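PRESS RELEASE - for immediate use

**Ladton moves to September, cinemas first**

Torkon Pictures has confirmed a new slot for Ladton, the family drama directed by Temitope Ogundipe. Was down for a streaming premiere. Now opens on 84 screens in September, streaming to follow, date to be agreed. Running time and certificate unchanged. New trailer out Sunday, 6pm. 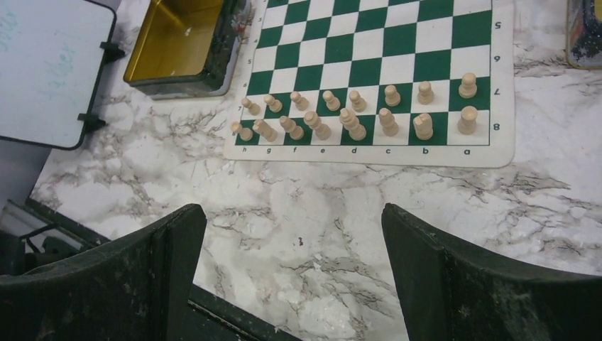
Amarachi Ibrahim would have liked it sooner, and told us the cast had been asking about a big-screen run since the first rough cut, but she'll take September.

Music is by Florêncio Moreira. Soundtrack album to be anounced seperately. Preview screenings in 20 towns, list on request, tickets via the venues.

Press seats: reply to this email with name and outlet. Stills and poster from the Torkon press desk.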